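Hevham House news: beds, sheets, the usual

Changeover week again. Green fitted sheets are out of the cupboard and going on the big beds first, singles after.

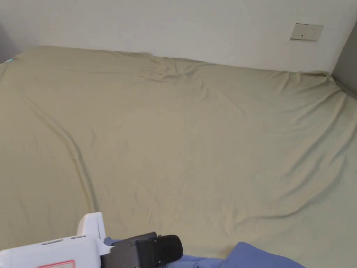

Getting the creases out

Quick one as I'm typing this between loads. Catrin asked how flat is flat. Answer: not hotel flat. A few soft ripples are fine, they go once the duvet's on. What we don't want is a big gathered bit up at the far side, you feel it all night. Do the wall side first, both corners, then come round and pull towards you. Smooth with your forearm, quicker than hands. If it still bunches, lift the corner and start that side again, don't just tug the middle (Ieuan, looking at you).

Long curvy crease down one side? Check underneath before you fight it, may be the mattress seam or a fold in the protector.

Spares

Two sheets per bed on the shelf, please, folded, label end out. Order 1121 from Phillips is in, Arnulfo has teh box in the laundry room. Needs a wash before use. 40 degrees, no softner.

Pillowcases

Still short. Any strays in your room, drop them outside Eirlys's door before 10am.

Next time: duvet covers, and Paloma's inside-out method, with arrows.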